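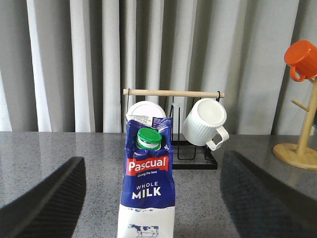
*Wrist view: milk carton between the open fingers, mug rack and mug tree behind.*

# Istelura gripper kit: countertop sample set

Notes for the sample set supplied with the Istelura two-finger gripper kit. The set is meant for buyers who want to check camera placement and finger clearance before fitting the kit to their own arm. It is not large enough to train a policy from scratch.

## Contents

| Item | Value |
|---|---|
| Episodes | 200 |
| Tasks | 6 |
| Object groups | 4 (cartons, mugs, glasses, racks) |
| Camera | one, wrist-mounted |
| Licence | evaluation only |

Each episode folder holds the wrist video, finger opening, arm joint positions and a one-line task label in plain English. The full Parkivby set has 2,000 episodes and is sold separately.

## Hardware

- Two black fingers with textured pads. Pads are a wear part and can be swapped without removing the camera.
- Camera mount fixed to the gripper body. Do not re-angle it if you plan to mix your recordings with ours.
- `kan` driver, needed for playback and for live use.

## Loading

```
pip install ./kan
kan check samples/
kan play samples/ --task carton
```

`kan check` compares file lengths and reports dropped frames. It does not repair them.

## Known limits

- Low parts of tall objects often fall outside the wrist view. Object height should not be estimated from video alone.
- Clear glass and thin wire are hard to segment. Masks for both were drawn by hand and are coarse.
- Brand names and other printed text on packaging have been left unblurred.
- Finger force is not recorded. The Nanlow pad, due in May, adds a force channel; older episodes will not be updated.

## Changes

April 12, 2026: joint positions now in radians. Task labels for mug episodes corrected. Files from earlier releases need converting with `kan convert`.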